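May 4, 2020

Third session with the Stunlow earbuds. Still don't hate them, still wouldn't pay for them.

Battery first, as that's what Romana Michalík keeps asking me for. Volume at 50 percent, same playlist on repeat, both buds in the case at full charge to begin with. Left bud died with the right one showing 12 percent. The app called this "balanced." I've written down the numbers and will let the app think what it likes.

Touch controls: one tap is pause, two is skip, three is supposed to be the voice assistant. In practice three taps is pause, play, skip, and a mild headache. Konrad Bachmann says I tap too slowly. Konrad can do the next round of tapping.

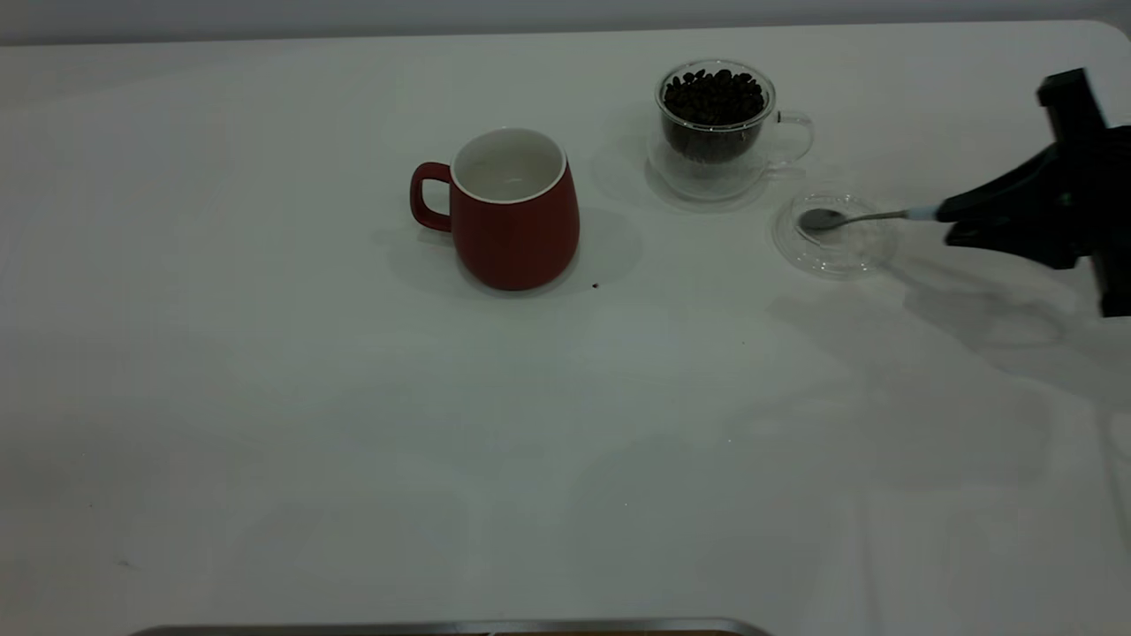 Fit is fine with the medium tips. The small ones fall out when I chew, the large ones make me feel like I'm in a submarine. Walked the stairs twice with the mediums, no slipping. Did not run. Will not be running.

Compared against the Fesness wired pair from 2015, the ones with the tape on the jack. Went back and forth on the same two songs. The Fesness still has better bass and has never once asked me to update its firmware. Mids are closer than I expected. The Stunlow gets a bit sharp on cymbals once I go past 78 percent, and voices start to sound like they're standing in a stairwell.

Call quality, tested with Romana on the other end:
- indoors, window shut: "okay"
- indoors, window open: "are you in a car?"
- in the hallway: she hung up

Tried pairing with the Kováčik tablet as well. Connected right away, then dropped when the phone woke up and wanted them back. Switching by hand works if you turn Bluetooth off on one of the two – so much for the seamless part on the box.

To do:
- repeat battery run with left and right swapped in the case
- update to the April firmware (I skipped it, my fault) and redo the cymbals
- ask Grutus if they're sending the second unit or just saying they are
- find the small tips, one is missing

Case hinge squeaks now. It didn't in session two.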